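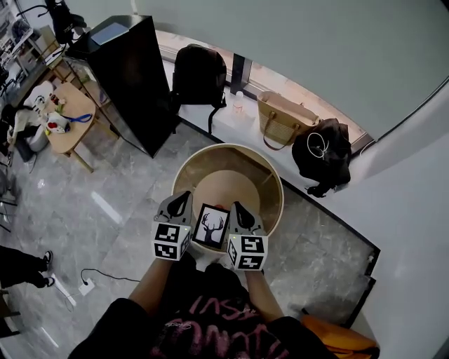
Two-hand grippers, deer card over the round bin. Marker cubes on both.

July, 4:40 pm, Drakthorpe notebook (Telma)

Bin task, head view + both gripper tracks. 81 demos recorded today, 78 kept after the first pass. The three tossed ones all lost the left cube for too long, wrist rolled inward and the faces went edge-on to the head camera. Glare off the floor tiles doesnt help.

Trained on 56, held the rest back. Policy places fine when the bin is near center. Drifts short when the bin sits far out, lets go too early. Iwona thinks its the time offset between head and hands, not the data. She measured 145 ms on the Sodier logger, we had been assuming zero. Reran the alignment with that and the replayed paths look much tighter at the rim. Have not retrained yet.

To do:
- retrain w/ offset fixed, same split
- check finger pads for slip, the card tilts in a lot of clips
- move the bin more between takes, we got lazy
- ask Iwona Borkowska for her alignement script, mine is a mess

Flelus run queued overnight.

Last updated: July, 6:15 pm
Drakthorpe lab notes, internal | Back to top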